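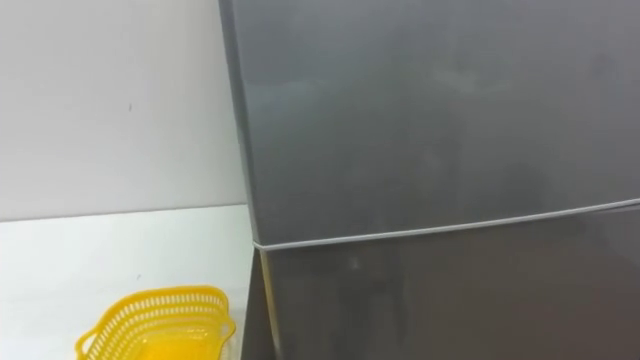
About Plundora

4 min read

Plundora is a home appliance repair and advice shop. We fix refrigerators, washers, dryers, ovens and dishwashers in people's homes, and we write down what we learn so that people who never call us can use it too. We have a workshop in Grostness and two vans.

Most pages like this one tell you the company is passionate. We doubt that anyone is passionate about drain pumps. We like the work, we are decent at it, and we got into it out of irritation with the way appliances are sold and serviced. Some of that irritation is still here and you will notice it below.

How we started

The shop began as a side counter in Sotiropoulos, a hardware store on the main street that has since closed. People would come in asking for a part, and it would become clear after a few questions that they didn't need the part. Somebody on the phone had told them the compressor was gone. Somebody else had told them that any machine past its warranty should be thrown out. A good number of those machines had a dirty coil or a door seal that had pulled loose at one corner.

So the counter started giving out a sheet of paper with things to check before spending money. It was a plain photocopy and it got a lot of use. When the store shut its doors, the repair side moved to the old Stargate building, a former video arcade with a loading door wide enough for a range. The sign outside still says Stargate. Replacing it would cost more than we think a sign is worth.

What we believe, with some hesitation

We are wary of company values, having worked for companies that had them printed on mugs. What follows is closer to a list of things we have stopped believing.

We don't believe a repair is always the right choice. There is a kind of repair shop that treats every replacement as a moral failure, and we find it as tiresome as the salesperson who says everything old is junk. If a dryer has a cracked drum and a tired motor, we will say so, and we charge for the visit and nothing more.

We don't believe most energy savings claims as they are told to shoppers. A newer refrigerator may well use less power than an older one. Whether the difference pays for a new machine in your kitchen, at your rates, before that machine needs work of its own, is a different question, and the sticker doesn't answer it. Ask for the arithmetic. If the person selling it can't do the arithmetic in front of you, go home and think about it.

We don't have much faith in smart features. A refrigerator has to keep food cold. A screen on the door is one more thing that can fail, and in our experience the screen goes out of support well before the shelves wear out. Some of our customers love theirs, and we fix what we can.

We are also not sold on extended warranties. Read the part that lists what isn't covered. If you still want it after that, fine.

What we charge

A visit is $85 inside Grostness. That covers the trip, the diagnosis and the first half hour of work. After that we bill by the quarter hour. Parts are billed at what we paid plus a handling fee, and we will show you the supplier's invoice if you ask. Hardly anyone asks, but we think the offer keeps us careful.

If the likely total goes over $400, we stop and talk to you before doing anything more. We picked that figure years ago as the point where people tend to wish they had been asked. It probably ought to go up with prices. So far we have left it alone.

We don't do free estimates. A free estimate is paid for by somebody, usually by the customer who says yes.

What we don't do

We don't work on gas lines beyond the appliance connector. We don't repair microwaves, and we would rather you didn't either. Commercial kitchens need faster service than we can promise, so we turn them down. We don't sell new appliances and we take no commission from stores that do, although we have been offered it more than once, in friendly terms, by people who seemed surprised at the answer.

The advice pages

There are 351 articles in the advice section. They began with that one photocopied sheet. Every February, when the phone is quiet, we go through them and take out the ones that have gone stale. Some get rewritten. A few have turned out to be plain wrong, including one about leveling front loaders that we had been rather proud of, and for those we leave a note at the top saying what changed.

We don't run ads on the pages or accept articles from outside. The emails asking us to publish a "high quality guest post" on kitchen trends can stop.

Reviews

We have a fair number of good reviews and some bad ones. We don't put the good ones on this site, for the simple reason that we don't trust them on anyone else's. A stranger's five stars say very little about your dishwasher. If you want to know what we are like, ask a neighbor who has used us, or call with a question and see what sort of answer you get.

Getting in touch

The phone is answered from 8 a.m. until 4 p.m. by someone who repairs appliances. That means it sometimes rings for a while. Have the model number ready, which is usually inside the door or behind the kick plate, and tell us what the machine is doing before you tell us what you think is wrong with it.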